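Ruletti Hand Gripper — Set-up Guide
Section 6: Recording a cloth task by hand

Read Section 5 (charging and pairing) before you start. The steps below are for one person working with one gripper.

1. Switch on the gripper and wait for the status light to stay green.
2. Open Prumine on the tablet and choose New task, then Cloth.
3. Close the jaws fully, open them fully, and press Set zero.
4. Spread the cloth on a bed or table. Small creases can be left in.
5. Hold the gripper behind the cloth with both finger pads pointing forward and the jaws open.
6. Press Record and wait for one beep.
7. Move in, close the pads on the edge of the cloth, lift and fold. Keep your free hand out of the way.
8. Open the jaws, draw back and press Stop.
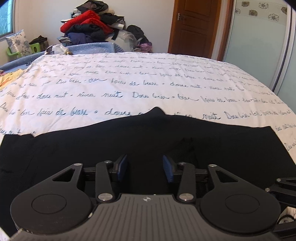 Figure 6-2. Jaws open over a dark cloth spread on a bed.

Note: Keep each recording under 60 seconds. Longer ones are split when they are uploaded — the second part has to be labelled by hand.

Note: Record at least 23 folds of the same cloth before changing to another.

CAUTION: Keep fingers, hair and loose sleeves away from the linkage while the jaws are moving.

CAUTION: Do not pull on a cloth that has caught in the rail. Switch off, open the jaws by hand and ease it out.

If Set zero fails twice, go to Fault 68 in Section 9.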